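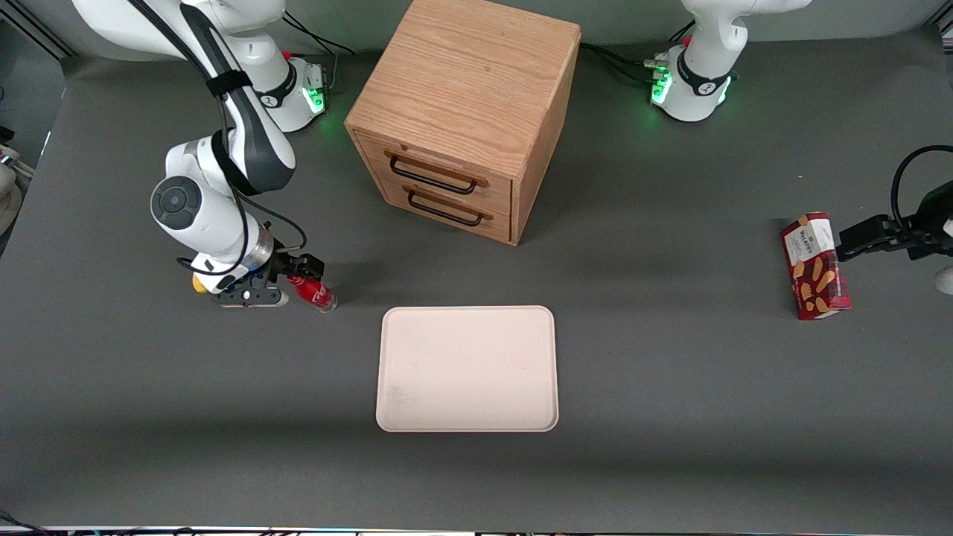

Ticket 428: right arm drops out part way through tray task
Opened by: Mattes Hamann
Date: Tuesday, July 11, 2023
Status: open

Fault: the right arm stops responding during the can-to-tray run and the control program reports a lost joint. The left arm carries on as normal. It has happened on four runs since the Skastine script was updated, always with the elbow well folded.

Tried so far:
Restarted the controller. Fault came back after roughly eight minutes.
Went back to the old script. Same fault, so I have ruled the update out.
Swapped the two power supplies over. The fault stayed with the right arm.
Reseated the connector at the base — no change.

Next I went on to the wrist camera, which shares a cable run with the joint wiring. For the pick test I used the yellow toy fruit, set down on bare table away from the tray and the board. 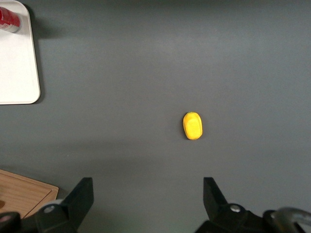
Flemen Shared Workshop, Robotics Bench Group

The camera feed held up with the arm parked. I haven't yet tested it with the elbow folded.

To do: slacken the cable ties at the elbow and repeat the run. If it still drops out, fit the spare Reuter lead from the shelf. Please leave the speed limit at its present setting until this ticket is closed.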